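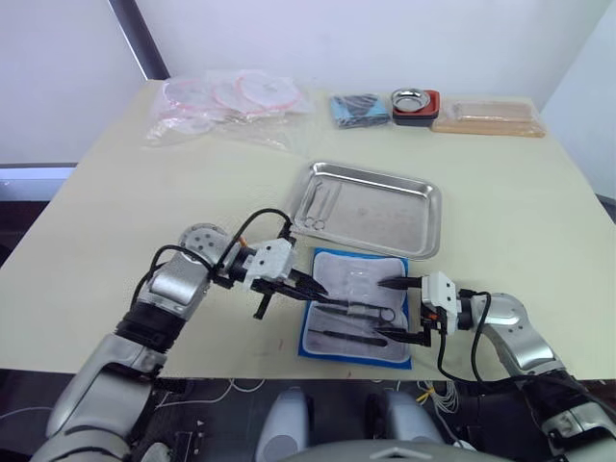

I have driven farther for less, but not much. The Gevance open day was billed as "an afternoon inside the supply cupboard of modern care," and since my other offer was cleaning gutters, I was in the parking lot by two. The training room is at the end of a corridor that smells of floor polish and ambition. I had expected a lecture with slides. What I got was a cream-colored table with a steel instrument tray, a blue-bordered pad in front of it, and a row of supplies along the back that included a long package of wooden sticks. I have a weakness for any room where the equipment has been put out before you arrive. It's like a cooking show, with scissors.

March
by Leilani Marchetti

Our guide was Esko Salminen, who has a voice like a late-night weather report and used it to walk us through dressing packs. I learned that there are right and wrong ways to open a packet. Esko tore one open the wrong way first, with feeling, and a man in the second row winced as if it were his own leg. Then came the vocabulary. I had been calling everything with finger rings "scissors" all my life, and so had most of the room. Forceps, it was explained to us, are for holding. Scissors are for cutting. I wrote this down.
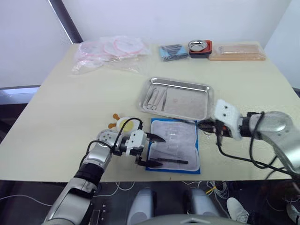

The part I liked best was the argument about order. One school lays things out in the sequence you will need them, and the other wants the same thing in the same spot every time, whatever the job. Esko belongs to the second school and described the first in terms I won't repeat. I thought of my kitchen drawer, which belongs to a third school, and kept quiet.

After that we were allowed into the stockroom, 775 square feet of shelving with one very good stepladder. The tour of it took longer than the tour of everything else. Somebody asked how long gloves keep and got a proper answer, with a detour into humidity. Coffee was served in cups made for dolls. The cookies were excellent and went fast - I had two and regret my restraint.

I should also mention the egg. On a short silver chain, attached to a blue zippered pouch, hung a plush egg with a yellow face, orange-brown feet and the smile of someone whose shift is over. I came away knowing a fair amount about trays, but it's the egg I described at dinner.

Parking is free and the signs are terrible. Follow the ones for deliveries.
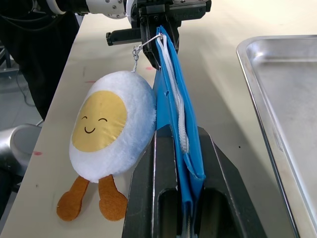 Czesław Ziółkowski
Went last year and got the same speech about opening packets. I still do it wrong. Did they let you try it yourselves, or was it only watching this time?

Leilani Marchetti
Only watching, apart from the coffee.

Benedito Peixoto
Team "same spot every time" here. My wife is in the other school and we don't discuss it. Are the deliveries signs the green ones?

Search this site
Type and press Enter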